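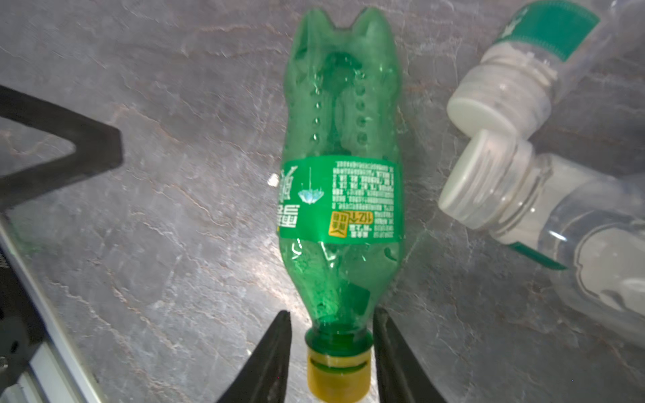 The project measured how the brightness of Algol changes during an eclipse, using a small telescope and a plain monochrome camera. Algol is an eclipsing binary in Perseus: two stars orbit each other nearly edge-on to us, and when the dimmer one passes in front of the brighter one, the total light drops for several hours. Before any star data could be used, the detector had to be tested for how it responds to filtered light. A translucent green plastic, such as that of a soda bottle, served as a rough bench filter for this purpose. The walls show lighter and darker green where the plastic folds and overlaps, so two layers clearly pass less light than one. Flat pieces were used in the test, as dents and droplets both scatter light.

## Site and equipment

Observations were made from the Brornero field site, a grass plot outside the village of Plurnuvness. Street lighting is present to the south and absent to the north. The telescope was a short refractor on a motor-driven equatorial mount. The camera was used without cooling, which raised the dark current on warm nights.

Images were reduced with Minja, a script set written for this course. It subtracts a dark frame, divides by a flat field, and sums the counts inside a circular aperture around each star. The sky level is taken from a ring outside the aperture – the median is used so that faint stars in the ring have little effect.

## Method

Each exposure lasted 2 seconds. The telescope was slightly defocused to spread the light over more pixels and keep Algol below saturation. Groups of 15 exposures were averaged to reduce scintillation, the rapid flicker caused by moving air. Three comparison stars were measured in the same field. One was dropped after the January session when its position near the corner of the chip gave poor flat-field correction.

Brightness was expressed as a magnitude difference between Algol and the mean of the remaining comparison stars. Extinction was treated as equal for all stars in the field. This is a fair assumption high in the sky and a weak one near the horizon, so measurements below three air masses only were kept.

## Results

Four sessions gave usable data. Two of them covered the descending branch of the eclipse, one covered the minimum, and one was taken outside eclipse as a reference. The descending branch is smooth within the scatter. The minimum is less well defined, as thin cloud crossed the field shortly after it and the ascending branch was lost.

No color information was obtained. The bench test showed that the plastic's transmission varied from piece to piece, and it was not used at the telescope.

## Remaining work

The flat fields should be repeated with the Zosham light panel, which was not available until the last session. Twilight flats showed a gradient along the long side of the chip – probably stray light from inside the focuser. A matte black liner has been cut but not yet fitted.

Report submitted 17 September 2020. Reduced data and the Minja settings file are stored in the course folder.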